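Workshop Practice, Unit 2: The Work Surface
Course notes, Ottavio Santoro
Flolledent Evening School

Bring these notes on Saturday. Last term several people left them on the bench, where they absorbed a quantity of oil and became Unit 3.

What we mean by a surface

A work surface is the flat thing you put other things on. You'd be surprised how long it took the previous version of these notes to say that. For the purposes of this unit we include benches, tables, trays and fitted worktops. We exclude the floor, in spite of strong support for it among the younger members of the group.

When you choose or inherit a surface, look at four matters: pattern, colour, edges and what stands around it. Flatness gets its own session with the straight edge, and cleaning is at the end, where most of you will be putting your coats on.

Pattern

A plain surface shows everything. Every crumb, pencil mark and ring from a mug is there for visitors to admire. A heavily patterned surface shows nothing, including the small screw you put down a moment ago. Speckle sits between the two and comes in fine, medium and what one catalogue calls "pebble", which I would keep for bathrooms.

Fine speckle hides dust well. It also hides anything that is the size and colour of a fleck. If your work involves seeds, beads, watch parts or filings, put a plain tray on top of it and work in the tray.

Size matters less than shape here. The eye picks out a long thin thing on a speckled ground sooner than a round one of the same area, as the flecks are all more or less blobs. Try it with a snip of thread and a peppercorn. Put both down, look away, look back and see which you find first.

Colour

Beige has a poor reputation, mostly earned in hallways. On a bench it behaves rather well. It throws less glare than white under a strong lamp and it doesn't turn the whole room gloomy as dark grey does. Reds and pinks stand out on it, even when the piece is narrow and irregular and mostly in the gap between whatever is holding it. Straw, cardboard, raw wood and masking tape all vanish. People who work with masking tape should think hard about this before ordering.

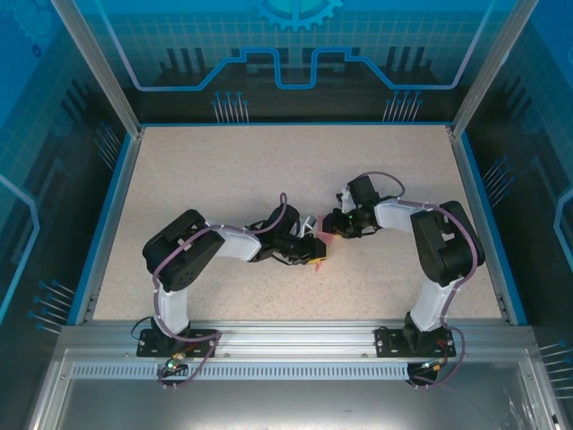
Should the surface be darker or lighter than the work?
Either will do, provided there is a clear difference between the two. If your work comes in all shades, pick a middling surface and keep one dark mat and one pale mat in the drawer to lay over it.

Laying out small pieces

This part is practical and we shall do it in pairs.

Put the piece near the middle, within easy reach of both sides. Things placed near the front edge go over the front edge.

Lay thin pieces flat, with the wider end towards whoever will pick them up first. A pointed end makes a poor handle and bends if you look at it.

Leave a hand's width of clear surface all round. If the clear surface keeps filling up with other jobs, you have too many jobs, and I can only help with the bench.

When two people share a piece, agree who lets go. In the December group one pair held on to the same strip of felt from either end for a good while, each waiting politely for the other.

Don't blow dust off. It lands on your partner.

For practice pieces we use offcuts of felt and ribbon from the Jelia box by the door. The Ojala box holds the good offcuts and is for the advanced class, who count them. I wish I were joking about that.

Edges and surroundings

An edge does two jobs. It protects the board from knocks, and it tells your hand where the table stops. The second job is neglected. A pale top with a pale edge beside a pale wall gives you very little warning, and that is how we lost the Unit 4 teapot.

So give the sides a colour that can't be mistaken for the top. Bright blue against beige is hard to beat and even I can find it without my glasses. A dark band where the far side meets the wall does the same thing for the back, and it puts a stop to small objects seeming to hover there. The front edge can be left plainer, as you are generally leaning on it and have been kept informed.

Walls are a matter of taste up to a point. A busy print is tolerable behind a bench if the top itself stays quiet. What you want to avoid is two busy patterns meeting, with you in the middle trying to thread a needle.

Look closely at any speckled top before you accept its colour name. Many that are sold as beige carry grey, black and reddish flecks, and those decide what will get lost on it. If you work with small reddish things, take one of them to the shop, drop it on the sample and see how you feel.
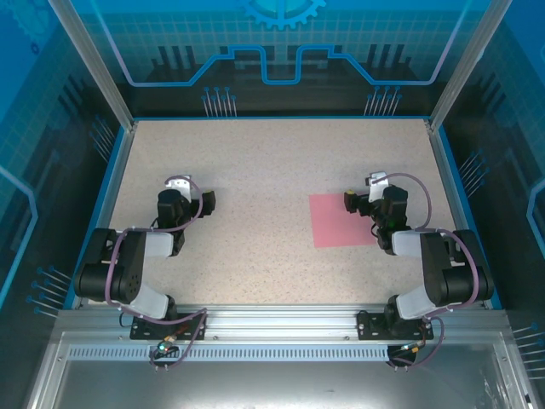 Cleaning

Clear everything off first. Wiping round objects produces a map of the objects.

Dry brush, then damp cloth, then dry cloth. The order has been tested by students who tried the others.

We use Esto spray, one squirt, on the cloth. Spray put straight on the top runs to the edges and gets under any strip you have fixed there, and then you have a strip you haven't fixed there.

Hold a lamp low at one side and look across the surface. Speckle is very forgiving from above and will let you believe all kinds of things about your cleaning. Side light is less kind.

Run a palm over it last. Grit you can't see you can usually feel.

Homework

Choose one surface at home. Write down its colour as you would have described it this morning, then look at it for 6 minutes and write down its colours again. Bring both lists.

Find one thing you regularly lose on it and bring that too, if you can.

If you haven't got a suitable surface, use a tray. If you haven't got a tray, see me, and we shall go through the definition at the top of the page together.

Marks

Unit 2 carries 17 marks. Twelve are for the layout exercise and five for the homework. The written part has an upper limit of 1000 words, a limit introduced after a very moving account of a breadboard.

Next time: straight edges, feeler gauges and why the bench by the window rocks. Aprons, please, and closed shoes.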